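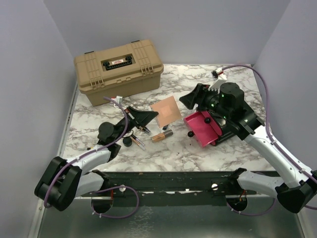 Tan toolbox at the back, paper square in the middle, battery in front. Marble-pattern table.

Atstead bench notebook, Tuesday, started a little after 2

Well, the mixed drawer finally got its day. I have been promising this since April and walking past it with my eyes on the ceiling, and then on Friday somebody went in there for a battery and came out with an eyebrow pencil, and that settled it. So this entry is about small stuff: what it is, where it should live, and what I think we should do about the fact that the makeup things and the workshop things keep marrying each other whenever we turn our backs.

For anyone reading who joined after the move: the drawer came over from Reltmont with everything else, and at Reltmont it was the drawer under the mirror, so of course it collected whatever the actors put down and whatever we put down while fixing the mirror lights. When we packed up to come to Atstead it was tipped into a carton as it was, and then tipped back into a drawer as it was, and there it has stayed, getting richer. I have a certain fondness for it. I found a button in there last winter that I'd been missing off my good coat. But fondness doesn't help when you're hunting for a battery with a show going up.

I used the marble-pattern table. I know we said that table was for clean work and paperwork, but it's the best surface in the building for this sort of job, pale enough that a dark pencil stands out a mile away, and it wipes down with one pass of a damp cloth. The gray veining does hide hairs and bits of thread, so run your palm over it as well as looking at it. I speak from experience, having declared it clean twice!

The tan toolbox with the ribbed lid stays at the back against the wall. I like having it there as a sort of anchor, and the two latches face forward so you can get at them without turning the whole box around. One thing to say about those latches, which I'll repeat on the card I'm taping up: please do both. I've picked that box up by the handle with one latch undone and lived to regret it, and I spent a good part of that afternoon under the radiator with a flashlight in my teeth.

The paper square I've left lying loose in the middle for now. It's the tan-pink one with the fainter square in its center, and I have a feeling it belongs to something, the way you have a feeling about a key. I asked upstairs and got shrugs. If it's yours, claim it. If it isn't claimed by the time I get to the next entry it goes in the folder with the other mystery papers, and from there, as we all know, it's a short walk to being used for mixing glue.

Batteries. The copper-and-silver one on the table has been given its own place in the tin by the door, and from now on I want every battery in that tin with a bit of tape over the end if it's been used and no tape if it's fresh. I realize I have started this system before. I realize it lasted as long as the tape did. There is a new roll now, hanging on the same nail as the tin, and it's on a string.

The clear tubes with the coppery contents have me puzzled, and I would rather ask than guess. They roll, is the main thing I can report. I like them, they're handsome little things, but they want a rack or a cup to stand in, and at present they don't have either. Bremley has a box of odd test-tube stands left from the apothecary set, and I've sent a note over asking very sweetly if we could have one. No reply yet. They're in the middle of a load-out, so I'm not taking it personally.

Then the makeup, which took longer than everything else put together, partly my fault, since I stopped to read the side of every pencil like a person reading old letters.

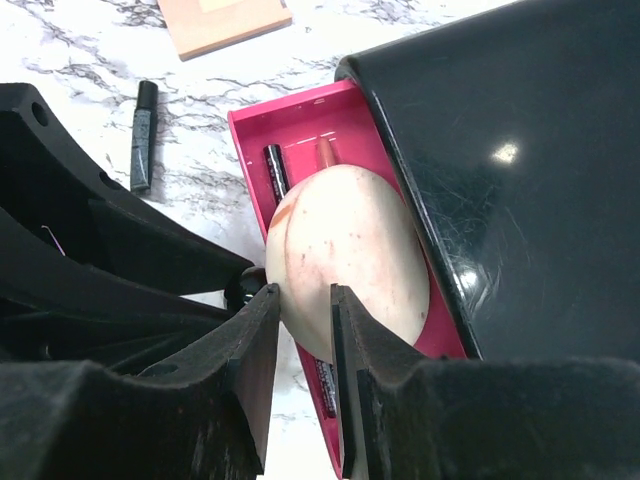

Magenta tray with the sponge and pencils. Sponge has an orange smudge up one side.

I've settled on the magenta tray for anything that touches a face. It's a cheerful color and you can't mistake it for shop equipment, and the raised walls keep pencils from wandering off. I'd had my eye on an enamel dish for the job, a lovely old white one with a blue rim, but it's shallow and heavy and somebody always wants it for screws. So magenta it is. Please, no screws in the magenta tray. No washers. Not even clean ones.

About the sponge, the round peach-colored puff. It's marked all over with little reddish and brownish speckles, besides the smudge, and I went back and forth on it. My grandmother would have boiled it and given it another ten years. House rule from the Reltmont days was that a sponge belongs to one face and goes home with that face, and I think the rule was right and I think we let it slide in the move. I can't say whose this is. I've decided it doesn't go back in anybody's kit, and it can finish its days as a stippling sponge for scenery, where a few speckles never hurt a brick wall. It has a nice soft curve for it. I've been meaning to try one on the plaster texture for the courtyard flat, and I'd like to see how it compares with the torn-up bath sponge we used last time, which gave a good result but left crumbs.

Pencils. There are black ones with printing on the barrel and a pinkish-nude lip pencil with a rounded tip, shorter than the black ones, which I take to mean that somebody was fond of it. I'm sharpening all of them before they're put away. That's the proper way to do it with a pencil of unknown history: sharpen back to fresh, wipe the barrel, cap it if you can find a cap. We have far more caps than pencils, naturally, and hardly any of them fit. I've put the caps in an envelope and written CAPS on it, and I'd ask you to go through the envelope before you go buying anything.

On buying: I did look up the refill kits from Rodrigues, the ones with the divided tray and the sponges in sealed packets. They come in boxes of 20, which would see us through a season and probably through part of the next, but it's a lot to put on a shelf at once when our shelf is as wide as it is. My suggestion is that we split a box with Bremley. They go through sponges faster than we do, what with the big chorus, and if they're lending us a tube stand then I'd feel better sending something back the other way. 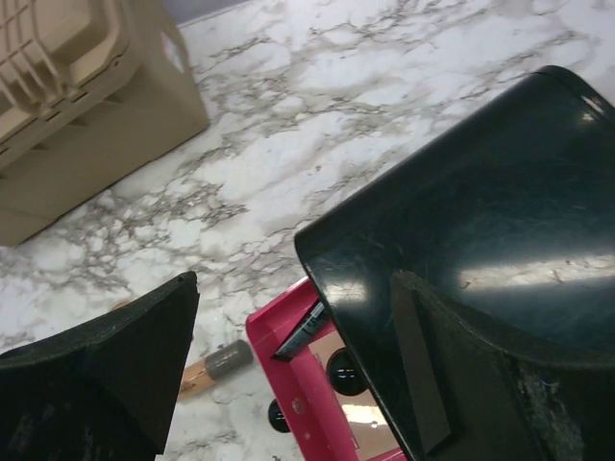 Bench notes, part two
Written up by the day bench, Atstead workshop
Tuesday, same pot of coffee

I moved on to the beige crate after my break, the one with the slots and the grid-like inside. I've always thought of it as a bit of a nuisance. It's a good stout crate, with a thick side wall you could stand on, but things go in and sit down across the ribs, and if they're small enough they slip through, and you find them on the floor when you lift it. For big things, wonderful. For anything the size of a lip pencil it's a sieve.

So I cut a liner from the thick felt left over from the drum cases, and then I cut it again, having measured the outside of the crate the first time like a complete beginner. Second one fits. Push it well down into the corners or it rides up. I've left the slots near the top uncovered so that air can get in, which matters if brushes are going to be stored in there after washing, and I think they should be. Before this they were going into a mug, and a mug is a fine thing for a dry brush and a poor thing for one just out of the sink.

Which brings me to the small brush. It's sitting out on the counter near the pink container, and I'd like it kept with the makeup and out of the paint. I know it looks like a good one for touching up lettering. I have had that very thought with a pot of gold size open in front of me. But we've got lettering brushes, they're in the roll on the second shelf, and once a face brush has been in size there's no coming back for it. I'm going to wrap a band of pink thread around the end of every brush that belongs with the makeup. If it's wearing pink, leave it be.

Cleaning them, for the card: lukewarm water, a dab of the plain soap, work it in the palm and not against the bottom of the sink, press out in a towel, lay flat until morning. Don't stand them on end wet. The water runs down into the ferrule and loosens the glue, and then you're picking bristles off somebody's cheek at the quarter-hour call.

Labels next. I printed a strip of 11 and have already used most of it, and I can see I'll want more for the inside of the cupboard door. The label machine is being temperamental about the letter M, so if you come across AKEUP on something, you'll understand. I've gone over a few in pen. The bigger lettering on the drawer front I did by hand in the dark green, and I'm rather pleased with the S.

The drawer itself is lined now with brown paper, and the dividers are cut from the same board we used for the ship's windows. Left side shop, right side left open until we agree on what it's for. I'd vote for tape, all the tape, so we stop keeping it in every room. But I'm aware that others feel strongly about string.

Oh, and the sewing pins! I forgot to say. We have the bulk tin, 3,000 to the tin according to the lid, and it had lost its lid to the drawer, so that's the two of them reunited after however long it's been. I've put a rubber band around it. The loose pins I picked out with the big horseshoe magnet wrapped in a rag, which makes it easy: pull the rag away and they all drop off together into the tin.

Still to do:

Tube stand from Bremley, chase on Thursday if there's no word.
Ask once more about the tan-pink paper square.
Pink thread on the brushes. The thread is in my apron, left pocket.
Try the sponge on a scrap of flat before anyone takes it near the courtyard.
Bigger cloth for that table. The one under the sink is mostly hole.

The coat button, by the way, is still in a saucer on my windowsill, and I have yet to sew it on.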